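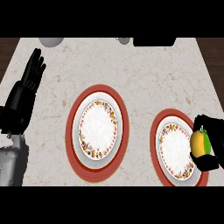

by T. Karppinen

4. Sealing the counter (Morico stone sealer, clear)

Do this before the sink gets hooked up if you can. Marble and other light stone first, dark stone can wait.

You need: the bottle, two lint-free cloths, painter's tape, gloves, dish soap. Not vinegar. Not the lemon spray under your sink either.

1. Clear everything off. Placemats too, they trap crumbs and grit.
2. Wash with warm water and a drop of soap. Rinse. Dry with a towel.
3. Leave it overnight. Damp stone won't take the sealer and you'll get cloudy patches.
4. Tape off any wood that touches the stone. Sealer stains bare wood.
5. Shake bottle. Test a spot in a back corner, 35 minutes, then look. If it goes darker and stays darker, stop and call Zallier (extension 2622).
6. Wipe on a thin coat, working from the far edge toward you. Small areas.
7. Wait 4 minutes. Buff off whatever is still sitting on top. Don't let it dry there, it turns to a sticky film thats a pain to get off.
8. Second coat after 2 hours. Same again.

CAUTION: Open a window. Pilot lights off. Used cloths go outside, laid flat to dry, never balled up in the trash.

Note: older Flustau kits came with a foam pad. Throw it out, use cloth.

Note: sealer slows stains, it does not stop etching. Wine, tomato, citrus will still dull the polish if you leave them. Wipe up right away.

Water test: few drops on the stone next morning. Beads up = done. Soaks in and leaves a dark spot = one more coat once its dry.

Light use after a day. Full cure takes longer, see the lable on your bottle. No hot pans straight on the stone, ever. Reseal when the water test fails, I do mine in March.

Next: 5. Caulking the backsplash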